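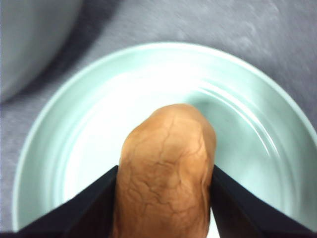

How to Drain and Flush a Residential Water Heater

Skillwood Home Services – Homeowner Guides
Revised 18 January 1999

Sediment collects at the bottom of every storage-type water heater. It reduces the heating capacity of the tank, causes rumbling during operation and shortens the life of the lower element or burner. Skillwood recommends that tanks be flushed once a year. Customers in the Gbeho district, where the supply is harder, should do so every six months.

These instructions apply to gas and electric storage heaters with a capacity of 40 gallons. They do not apply to tankless units or to boilers.

What you will need

A garden hose long enough to reach a floor drain or the outdoors
A flat-head screwdriver
Heavy work gloves
A bucket
A replacement hose washer

Before you begin

Electric heaters: Switch off the circuit breaker that serves the heater. Do not restore power until the tank is completely full. An element that is energized in a dry tank will fail within seconds.

Gas heaters: Turn the control knob to the "Pilot" position. If the pilot light goes out during the work, follow the relighting instructions on the label of the heater.

Allow the water to cool for several hours, or overnight if possible. Water at its normal setting can cause serious burns.

Draining the tank

1. Close the cold water supply valve at the top of the heater.

2. Attach the hose to the drain valve near the base of the tank and tighten it by hand. Run the other end to the drain. It must lie lower than the valve.

3. Open a hot water faucet on an upper floor and leave it open. Air must enter the system for the tank to empty.

4. Open the drain valve slowly. Some valves have a slot that accepts a screwdriver. If the flow stops early, sediment may be blocking the valve. Open the cold water supply for a few seconds to clear it, then close it again.

Flushing the tank

5. With the drain valve still open, turn on the cold water supply in short bursts. Collect a sample in the bucket after each burst.

6. Repeat until the sample is clear and free of grit.

Refilling

7. Close the drain valve, remove the hose and check for drips. Older Zorneo plastic valves may not reseat fully – a threaded brass cap, Skillwood part 953, may be fitted over the outlet.

8. Open the cold water supply. When water runs from the upstairs faucet in a steady stream without sputtering, close the faucet.

9. Restore power, or return the gas control to its previous setting.

Check the drain valve again the next day. If it continues to leak, close the cold water supply and call the Skillwood service desk at extension 2434.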